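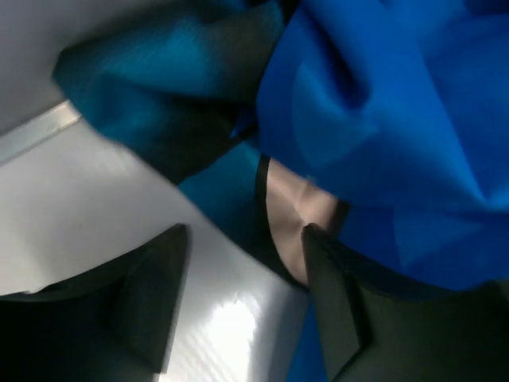
Issue 119

The Breltis Handheld Steamer

I own an ironing board. It lives behind the bedroom door and falls over whenever the door opens too fast, and that has been the whole of our relationship for years. So I was an easy mark when Jayawardena Home, the good shop in Sinitcombe, put a stack of Breltis steamers by the register with a sign promising "crisp results in moments."

Moments turns out to be a flexible unit. The tank takes long enough to heat that I made toast, and I was able to eat most of it. After that the thing does work. Cotton shirts come out looking like shirts again, curtains drop nicely, and a linen skirt I had given up on last October has been let back into society. Collars are hopeless. If your job requires a sharp collar, keep your iron.

At 559 grams empty it feels light in the shop. Full, and held over your head at a curtain rail, it feels like a punishment from an old story. The cord is 7 feet long, and every outlet in my house is eight feet from anything I want to steam.
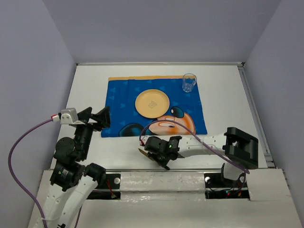

Plate on a blue Mickey Mouse cloth

Table linens were the surprise. Fold lines in a cotton cloth give up after a couple of slow passes, and you can do it right on the table if you lay a towel underneath. Skip the towel and you will be steaming the varnish too – I have a pale patch to show for it. Printed cloths I would do from the back, on low. Plastic-coated ones I wouldn't do at all.

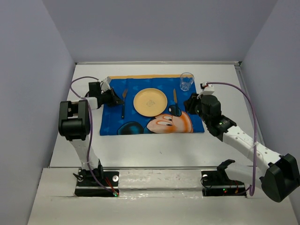 Last changed: 2023-08-29

The Gereta costs less, has a longer cord and spits like a camel. I tried one for a week and spent it blotting. The Breltis only spits when you tip it, although the leaflet says it never does.

The leaflet also wants you to use distilled water. I used the tap and nothing has clogged so far. Four stars, and I've hung a bathrobe on the ironing board.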